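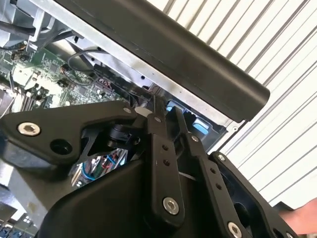
**Review: second-hand office tower from Flovbridge, bought as a repair and practice machine**

I bought this desktop computer in April, from the refurbished section of Flovbridge. It is an ordinary black office tower, the sort which stood under many desks some years ago. I did not want it for gaming or for films. I wanted a case that I can open again and again, to learn how to change the parts, and later to use it as a small file server at home. The listing said "Haverford grade B, tested, without system", and the price was low enough that I did not think very long.

Delivery took 7 days. The box was good and there was a lot of paper inside, but the outer shell had two scratches which were not in the listing. For grade B I accept this.

**Opening the case**

I can say only good things here. You lay the tower on its side, the side panel comes away and everything is in front of you. The green motherboard lies flat at the bottom, the power supply runs along one edge and the drive cage stands next to the board. The parts you have to hold or press are light blue or blue, and for a beginner this is a great help. My older computer had all its clips in black on black, and I broke one of them because I pulled in the wrong place.

The memory slots are easy to reach with the fingers. The edges of the metal are folded in most places, but please be careful with the small holes in the side wall, as one of them scratched my thumb.

**The drives**

For me this is the best part of the machine. The hard drive sits in a blue plastic carrier. You squeeze it a little and slide it out, and no screwdriver is needed. I did it 13 times in the first weekend, partly for practice and partly, I confess, for pleasure. The carrier feels thin when it is empty, but with the drive inside it becomes stiff and goes straight into its place. 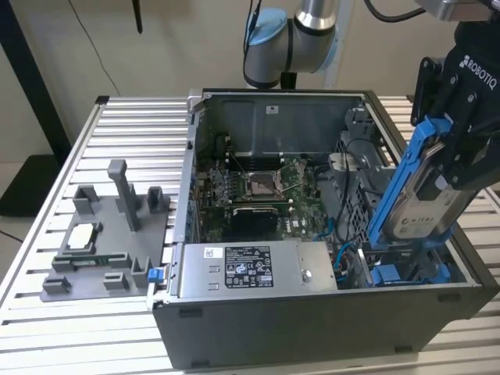 The blue SATA cables are less good. They are long and stiff, and they like to lie exactly where your hand wants to go. I have now tied mine together with a soft strip from Mindetti and it is better, although it does not look very tidy. Also the cables going up along the cage have little spare length, so plug them in before you push anything heavy into position.

**What I did not like**

- The processor was not included. It is written in the listing, but in small letters near the end, and I read it too late.
- There is no paper manual. I found a service guide of another model and most of it was correct.
- The expansion card covers a part of the board, and I had to take it out to see some of the connectors.
- The case is heavy. I would not carry it up the stairs with one hand.

**How it works now**

With a used processor and my old drive it started at the second try - the first time I had forgotten one power plug. The drive has 2,450 hours on its counter and makes a low hum, which I can hear only at night. I copied 2,000 photographs to it over the home network and there were no errors.

If you need a computer which is ready on the first evening, take a different one, for example the complete sets from Dremeslow, where the processor and the system are already inside. If you want to learn and you have a free table, I can recommend this tower. I would buy it again, but I would ask the seller for a photo of the outside first.

Four stars from five.

June 2018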